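Automation & Robotics > Meets, demos, open days
Thread: Trotthorpe open day, anyone else go?

solder_wombat
Posted July 2018
Quick writeup before I forget it all. Went to the open day at Trotthorpe, the Drirholm building out past the rail yard, 1970 brick thing with the awful carpark. Took the arvo off work. Queue for the sausage sizzle longer than the queue for the robots, make of that what you will.

Most of the ground floor was posters. Skip it. Upstairs, end bay, they had the PC job going, which was the only reason I drove in. Desktop on its side, lid off, arm coming straight down over the motherboard. Socket open, lever up, and the gripper holding this little flat silvery part over the case. Two skinny black fingers. I build PCs for half the street and my hands sweat just looking at bare pins.

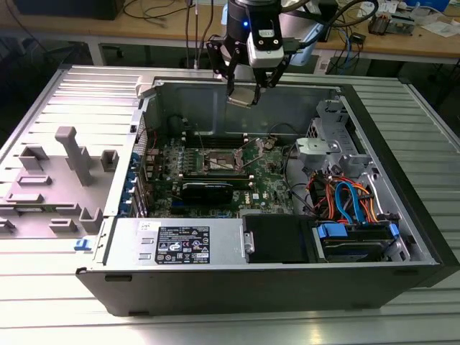
Stayed for most of the session. Annag Mackay was doing the talking, very dry, very good, took questions from kids and from the bloke next to me who plainly wanted a job there. She said the whole point of the program (they call it Rindari) is old office machines, getting them apart and back together without wrecking them. Reckons they've got 176 towers in the store room to get through.

Anyway worth the trip. Did anyone see the morning one?

torque_and_tea
Morning one was packed, couldnt get near the rail. Gave up, went and had a coffee. Which was dreadful by the way.

K_Lindqvist_fan
Not sold. It's a desktop. I can swap a CPU in under 2 minutes with a screwdriver and a bit of swearing. What does the arm add? Saw the same sort of thing at the Olatunji show in October and it was all very slow and everyone clapped.

solder_wombat
Sure, one of them. Do 176 and tell me how your neck is.

K_Lindqvist_fan
My neck's fine. My point is price. Almost 2000 bucks for a gripper alone, I'd bet, before you've bought an arm. Pay an apprentice.

torque_and_tea
Where do you get 2000 from? You're guessing.

K_Lindqvist_fan
Yes I said I'd bet.

maplebench
Over from Canada for work so I tagged along to this with a colleague. Bit of a different take. I didn't care about the speed, I was watching the approach. There's not a lot of room in those towers, you've got the drive cage up one side, cables everywhere, graphics card still in right below the socket. I'd have pulled the card first, personally. They left it in. Either confident or in a hurry!

Got one decent photo over somebody's shoulder, processor in the socket. 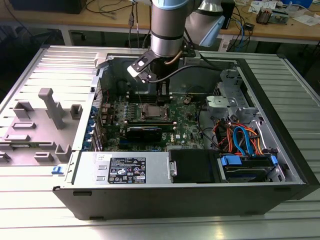
The Dell tower upstairs, arm in over the processor.

Side panel was lying next to the case the whole time I was up there, inside face up. I'd have had my elbow in it within a minute.

solder_wombat
Nice, better than mine. Different arm too? Mine's black, yours is silver with the pale blue caps.

maplebench
Looks it. Didn't ask, sorry. I was at the back and the lady was fielding about the warranty question for the third time.

K_Lindqvist_fan
Ok the card staying in is a fair point, thats more awkward than I pictured. Still think a jig and a person wins. Did she say what the failure rate is? Bent pins?

solder_wombat
Someone asked. Annag said they log every one and the numbers would go up on the Rindari page when they're ready. No figure on the day. I'd like to see it too.

torque_and_tea
So no number. Hm.

solder_wombat
Better than a made up one.

ratchet_jo
Teacher here, brought a class. Mine were glued to it, even the two who "hate computers". One asked why the memory slots had nothing in them and got a proper answer about what order they do things, none of the usual talking down. Colour me impressed. If Annag Mackay reads this forum, thank you, and please put a step up at the rail next time. Half of them couldn't see over.

maplebench
Seconding the step. I'm not tall either.

K_Lindqvist_fan
Is there another one this year? Might go and grumble in person.

ratchet_jo
Flyer on the desk said October again, same place. Book for the morning, the bus park fills up by lunch.

solder_wombat
I'll be there. Bringing my own coffee.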